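TEXT 205: Cloth and Its Care
Handout 5: Reading a printed fabric

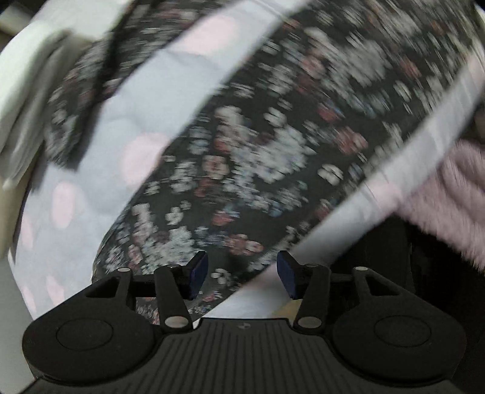 Before you start
Bring two offcuts, each the size of a tea towel. Actual tea towels are acceptable if you have made peace with losing them. The Wollurness storeroom opens at the start of class and has, since September, contained mostly beige.

Printed or woven?
Turn the cloth over. If the pattern is much paler on the back, the colour was probably put on after weaving. If both sides are equally strong, unpick a few yarns at a cut edge. A yarn that changes colour along its length, at the places where the motif changes, suggests a print that has soaked through. Yarn-dyed checks and stripes keep one colour per yarn, with warp-dyed cloths such as ikat waiting to embarrass you in the assessment.

Pigment and dye
Pigment sits on the fibre and is held there by a binder. Dye goes into the fibre or bonds with it. Pigment prints can feel a little stiff, and they wear pale along creases, as anyone who has ironed a cheap doona cover will know. Rub a white cotton scrap over the print twenty times, dry, then do it again with a damp scrap. Label both. "The greyish one" is not a label.

Repeat
Find one distinctive bit of the motif and measure to the next identical bit, first along the warp and then across. Check whether the next column lines up or drops by half. The Ferklow sample looks like a half-drop and is a plain block repeat. It catches a third of the class every year, and I have no plans to retire it.

Grain
Prints wander off grain. Pull a single weft yarn, cut along the gap, and compare that line with the pattern. For a small floral you can live with a slight skew. For a stripe you will see it from across the car park.

Reading
Begović, Surface and Structure, chapter 2. The Naradlow swatch notes are optional, and long.

Due 27th October: both offcuts, mounted and labelled, with one page of notes. Staples are fine. Glue sticks have been tried.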